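How to Write a Cozy Mystery Blurb When You'd Sooner Write Another Whole Book
Posted 29/09/2020 by Estrella Salinas

If you've finished a cozy mystery, first of all, congratulations, and please go have a piece of cake before you read any further. Now comes the part that makes grown writers hide under the covers: the blurb. I've written blurbs for all the Skastdale books, and for a good many friends besides, and I still groan every time. But I have a method now, and it gets me from a blank page to something I'm happy to upload in a single afternoon (well, an afternoon and a bit of the evening, if the cat needs feeding).

What you'll need: your finished manuscript, a pad of paper, a timer if you're a dawdler like me, and three or four cozies you love with their back covers handy.

Step 1. Write it far too long

Set the manuscript aside and tell the story from memory, as if you were telling your sister over the phone. Don't stop to fix anything. I aim for 800 words, and I let myself ramble on about the bakery and the nosy neighbor and whoever inherited the boat. What you remember without looking is usually what made you want to write the book in the first place, and that's the stuff we're after.
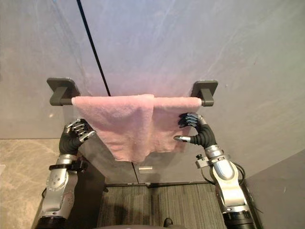
Step 2. Cut it in half

Get that ramble down to 400 words. Go through with a pen and cross out every person who isn't your sleuth, your victim, or the one other character readers will fall for. I know, I know, you adore the postmaster! He can stay in the book. In my first Skastdale blurb I named seven villagers and a parrot, and my good friend Aurelio Jaramillo wrote back to ask whether he ought to be drawing a family tree.

Cross out anything that happens after the first third of the story, too. Readers want the body and a reason to worry. They don't want the will reading, the second body, or the chase through the pumpkin patch, however proud of it you are.

Step 3. Find your three sentences

Somewhere in what's left there are three sentences doing most of the work. Here's what they need to tell us:

Who the sleuth is, and what she wanted from life before things went wrong.
Who turned up dead, and where.
Why our sleuth can't leave it to the police.

Here's mine for the August book, before any polishing: "Inez Cárdenas came home to Skastdale to reopen her aunt's button shop. Then the landlord is found dead in the storeroom, with Inez's best scissors beside him. If she can't find out who wanted old Mr. Jurker gone, she'll lose the shop and very likely her freedom."

It's plain, and plain is fine at this stage. You can dress it up tomorrow.

Step 4. Add the cozy back in

Cozy readers are choosing a place to spend the weekend as much as they're choosing a puzzle, so give them one or two details of the place. Be choosy, and be specific. "A charming inn" could be anywhere at all. If your victim is found in the guest bathroom, say, look around a real one and see what sticks: striped gray carpet running up to a dark vanity would do me nicely, because who hasn't stayed somewhere with carpet in the bathroom and had feelings about it? One odd little detail like that will carry more flavor than a whole string of adjectives. 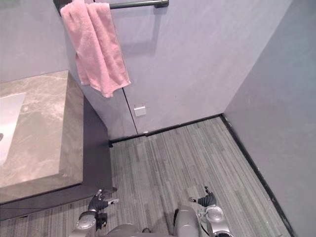

Step 5. Read it out loud

This is the step everybody skips, and I did too, for years. Print the blurb in nice big type and read it to someone who hasn't read the book, then ask them to tell you the story back. Aurelio does this for me, and if he mixes up two names I change one of them. A bathroom is a fine place to rehearse, by the way, if you live in a full house. Mine is about as compact as the one in the picture, and I can get through the whole blurb with the door shut before anyone comes knocking. Listen for the spots where you run out of breath, as those sentences want splitting in 2.

Step 6. Check the length and the ending

Bronton, the little newsletter service I send my previews to, trims anything over 700 characters, so I keep a short version as well as the full one. End on the worry, or on a question if you must, but please only one question! Then save both versions, close the file, and leave it overnight before you upload.

If you get stuck on Step 3, pop your three sentences in the comments and I'll have a look once I've finished my edits.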